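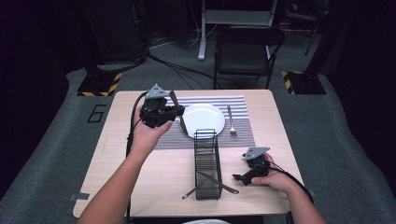
Photo: Stokeo, open day at Hendier Mill

I've been meaning to go to the Hendier Mill open day for years and always managed to be away for it, so when the August date went up on the library noticeboard I wrote it on the kitchen calendar in pen. The number 13 bus goes almost to the gate, if you don't mind the last bit uphill, and I'd say take the bus because the car park was full before I'd even got my bearings and people were leaving cars all down the verge.

For anyone who doesn't know it, Hendier is the big brick place by the weir with the clock that has been wrong since I was at school. It was a spinning mill, then a store for carpet ends, then nothing much, and now it's let out floor by floor to people who make things. You go in through the old loading bay, they stamp your hand (mine was a smudgy sheep and took two days to wash off) and then you can wander as you please. There's a map but it has the stairs in the wrong place. Ignore the map.

I started on the ground floor with Ovine, the weavers, as that was really what I'd come for. They have four big looms going and oh, the racket! You get foam earplugs from a bucket at the door and then everyone stands about shouting "WHAT?" at each other. They were weaving blanket cloth in a mossy green with a cream line through it, and the chap minding the loom let us feel the yarn before and after it's been washed. Before, it's greasy and a bit like string. After, it puffs up and you want to put your face in it. The cloth shrinks a great deal in the wash, far more than I'd have guessed, and they weave it wide on purpose to allow for that. I asked whether they had trouble with moths and got a very long answer involving a freezer.

The warping is the part I'd never understood from books. All those threads have to be wound on side by side at the same tightness before any weaving can begin, 2,000 of them on the cloth we saw, and if one snaps the whole lot stops while somebody finds the end and knots it. I watched this happen once and it was done so quickly I missed the knot completely. My own efforts on a table loom at home do not bear mentioning.

There was a seconds basket by the door and yes, I did. One blanket with a fault along one end that I can't find any more, marked down to £80, and I carried it round for the rest of the day like a baby. They also had offcuts by weight, which the patchwork ladies in front of me had more or less cleaned out.

Up the stairs (at the far end, whatever the map says) is Stokeo, who make tables and benches. It smelled wonderful up there, all sawdust and oil. The saws were switched off for the day, a bit of a shame but fair enough with children about, and they'd set up a bench where you could try a hand plane on a piece of scrap. I queued for that behind a very serious small boy who got a lovely long curl off his first go. Mine came off in crumbs. I was told I was pushing down too hard at the end of the stroke, and the second try was better, and I have the shaving in my purse.

They had boards laid out with different finishes on them for people to rub and sniff: plain oil, white oil, soap, hard wax and one with nothing on it at all. I've always gone for dark wood at home because it was what my mum had, but I came away quite converted to the pale stuff. It makes a room look as if somebody has opened the curtains. The soap finish was my favourite to touch, though you have to redo it every so often and I know perfectly well I wouldn't. The advice for rings and marks was to leave them alone for a week before doing anything drastic, which is also my advice for most things. 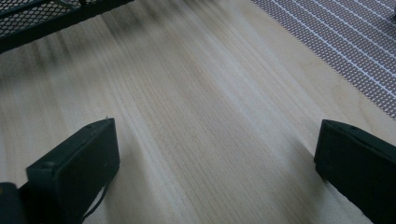 Pale wood close to, with the grain running on the slant.

What I hadn't thought about before is how much sorting goes on. They lay the boards for a top side by side and shuffle them about until the lines look right together, turning one end for end, swapping another, standing back, having a biscuit. Only then does the glue come out. We were allowed a go at shuffling with some short pieces and there was a proper argument in our group over whether the browner streaks should go in the middle or at the edge. I was on the side of the middle and I still am.

By then I was starving. The food was in the yard and the queue for Öztürkmen was 40 minutes, I kid you not, right round the bins and back. I did think about a sad sandwich from the other van. I'm glad I held out. They do a flatbread stuffed with spinach and white cheese, folded over and cooked on a great domed hotplate while you watch, and you get it wrapped in paper too hot to hold. I had that and a glass of tea, then went back for the one with potato and chilli, and luckily the queue had died down a bit. They bake at the mill all week and have a hatch open on the river side in the mornings. I wish I'd known this sooner. Cash is easier, the card machine kept sulking.

After lunch I joined the tour of the wheel pit, and I'd say it's worth doing once. You go down a metal stair in a hard hat and it's dark and drippy and there's no wheel, that went for scrap long ago, but you can see the grooves it wore in the stone and hear the weir through the wall. If you don't like steps or closed-in places give it a miss and have another tea.

I didn't get to the top floor at all. There was a bookbinder up there and somebody doing printed lampshades, and I could hear a ukulele, but my feet had had it and the blanket was getting heavy.

A few bits for next time. Wear flat shoes, the floor on the weaving side has iron plates in it and they're slippery. The loos by the loading bay have a terrible queue, the ones past Stokeo don't. Dogs were allowed in the yard only. There's a lift but you have to ask for it, and the girl on the gate was very good about fetching the key for the lady with the pram.

The last bus down was packed, and I had the blanket on my knee all the way home, in August, with the windows shut.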